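Upholstery cleaning

Upholstery cleaning is the removal of soil, stains and odours from the fabric, leather or synthetic covering of seats, sofas, headboards and similar furniture. It differs from the washing of loose covers in that the textile stays fixed to its padding and cannot be rinsed and dried separately. Most of the technical limits of the trade follow from this, in particular the need to control how much water enters the filling.

Cleaning codes

Furniture makers commonly attach a label bearing a letter code. W indicates that water-based agents may be used. S indicates solvent only. WS permits either, and X restricts cleaning to vacuuming or light brushing. The codes apply to the cover and say nothing of the thread, piping, backing or dye used in buttons, any of which may react differently. Older furniture usually has no label, and a test on a hidden area, such as the underside of a seat cushion, is then required. 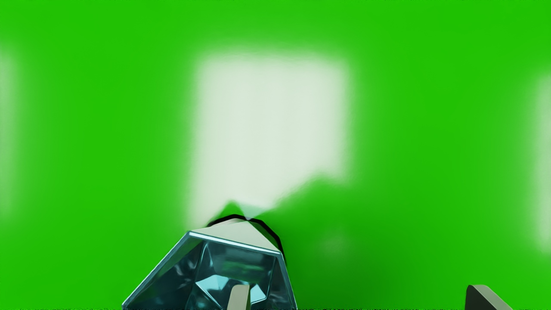 Fibre type is established before an agent is chosen. Cotton and linen absorb water readily and are liable to browning, a discolouration caused by plant matter drawn to the surface as the cloth dries. Wool tolerates mild acid solutions but is damaged by strong alkalis. Viscose loses strength when wet and its pile may flatten permanently. Polyester and polypropylene resist most water-borne stains but hold on to body oils.

Methods

Dry vacuuming comes before every other method. Loose grit left in the weave turns to mud on contact with water and is harder to remove afterwards. A crevice tool is used along seams and under welting, and a soft brush on velvet and chenille.

Hot water extraction sprays a heated solution into the cover and withdraws it through a slotted hand tool under suction. It removes more soil than other methods and carries the greatest risk of over-wetting. Tools for upholstery are narrower than those for carpet and work at lower pressure. Two dry strokes for each wet stroke is a common working rule.

Foam cleaning uses a detergent whipped to a stiff lather, so that the cover is dampened only at the surface. The lather is worked in with a sponge or brush, left to hold the soil in suspension and then wiped or vacuumed away. The Noltinine process, named after the workshop where it was first used, is a variant in which the foam is applied cold and lifted with cotton towels. It is mostly confined to tapestry covers and to seats filled with horsehair.

Solvent cleaning is used on S-coded fabrics. The solvent is applied to a cloth and the cloth to the fabric; pouring it directly on to the seat may dissolve latex backings and foam adhesives. Good ventilation is needed throughout, and pilot lights are put out beforehand.

Drying

Drying time depends on the filling, the air flow and the humidity of the room. A foam cushion cleaned by extraction may take a full day, and feather fillings longer. Cushions are stood on edge with space between them, and air movers are aimed across the surface. Covers with a pile are brushed in one direction while still damp. Furniture on wooden or metal feet is raised on foil or plastic tabs to prevent rust and stain marks on carpet.
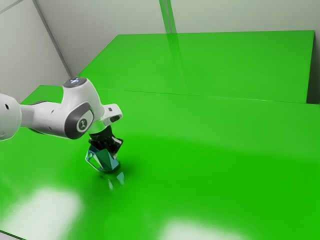

Pornthip Inthanon disputes the emphasis on air flow, holding that fast surface drying draws dissolved soil up from the padding and leaves rings at the edge of the treated area. Her handbook advises a first stage of still air, with the fans started only when the cover no longer marks a white towel. The opposite view, set out by Huệ Hồ, is that rings come from uneven wetting and are avoided by treating a whole panel up to its seams, whatever the drying arrangement. Both positions are taught, and many cleaners combine them.

Stain treatment

Stains are treated after general cleaning unless they are fresh. Liquids are blotted from the outside inwards. Protein stains such as blood, egg and milk are treated cold, as heat fixes them in the fibre. Tannin stains from tea, coffee and red wine respond to mild acids. Grease calls for a solvent or a solvent-based gel. Ink varies by type and is often only partly removable. Rubbing breaks surface fibres and leaves a dull patch that may be mistaken for a remaining stain.

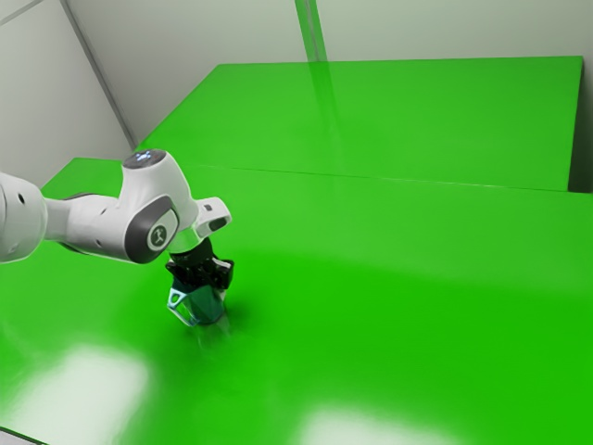
Leather is handled separately. Finished leather is wiped with a slightly damp cloth and a neutral cleaner, then treated with a conditioner. Aniline leather has little or no surface coating, takes up liquids at once and is usually limited to dry dusting and specialist work. Suede and nubuck are brushed with crêpe rubber.

Protective finishes

Repellent finishes are sprayed on after cleaning and slow the uptake of spills. They wear away with use, first on arms and front edges. Trade names include Saithong and Vornetti, the former water-based and the latter solvent-based. Neither type prevents soiling, and both must be fully cured before the seat is used.

See also

Carpet cleaning
Dry cleaning
Leather care
Textile conservation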